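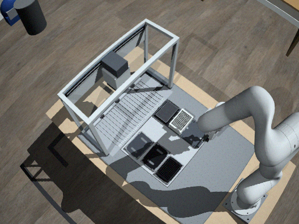
*The plate-handling bench in Jarnon, arm beside the white microplate.*

I have used Jarnon for one month now, to gather demonstrations for a learning policy that moves microplates. Our group is small and we don't have time on the real liquid handler except on Monday, so a simulated bench was the only way for us to get enough examples. I paid for the normal lab license, and I write this for people in the same situation.

**What you get.** The package has a bench editor, a teleoperation part and an exporter. The bench from the picture is one of the ready ones, with small changes by my colleague Eimear Coughlan. There is one white arm, an open frame with a slatted deck, and two pale stations on a gray mat for the plates. You can move the stations in the editor, and it took me one afternoon to learn this well. The manual is short but correct, except the chapter about units, where millimeters and meters are mixed.

**Recording.** You drive the arm with a 3D mouse or with a game controller. I tried both. The mouse is better for the last centimeter before the grasp, and the controller is less tiring for the hand. One press starts an episode, another press saves it, and a long press throws it away. I like the long press very much. In Wurken, which we used before, a bad episode had to be deleted later from a list, and some of them always stayed in the data.

After each episode the bench resets, and you choose how much the start changes: plate positions, plate types, light direction, arm pose. The light is important. The arm and the frame put big soft shadows on the mat, and our first policy was trained with only one light direction. It failed when the shadow was in another place. With the light randomized, the same number of demonstrations gave a policy which didn't care.

**Numbers from our use.** I recorded 500 episodes by hand. I rejected 100 of them, mostly because the gripper touched the rim of the neighbor plate, so 400 went to training. The built-in multiplier replays each good episode with new plate positions and keeps the ones that still succeed. From this we got 3000 more. I checked 200 of these myself, by watching them at double speed, and I found three where the plate was placed on the border of the station and still counted as success. The tolerance is a setting — I recommend to make it smaller before you start.

**What is not good.**

- The dark plates are difficult to see in the default view when you teleoperate. I added a second camera above the front station.
- Contact between gripper and plate is too sticky. A plate that would slip in a real lab stays in the fingers. Bríd Rafferty, who runs our real bench, noticed this before me.
- The exporter writes joint positions and gripper state, but the time stamps are rounded. For slow tasks it is no problem.
- Changing the slatted deck for another one crashed the editor two times.

Support answered me in two days about the crash, politely, and the next version fixed it. They didn't answer yet about the time stamps.

**For whom.** If your task is to pick and place labware, Jarnon saves a lot of work. If you need liquids, I would wait, the pipetting module can be moved but there is no fluid in the tips. For pouring or mixing we still use Akis, even if its recorder is slower.

I give four stars from five. I will renew the license in April, and I hope the contact model is better by then.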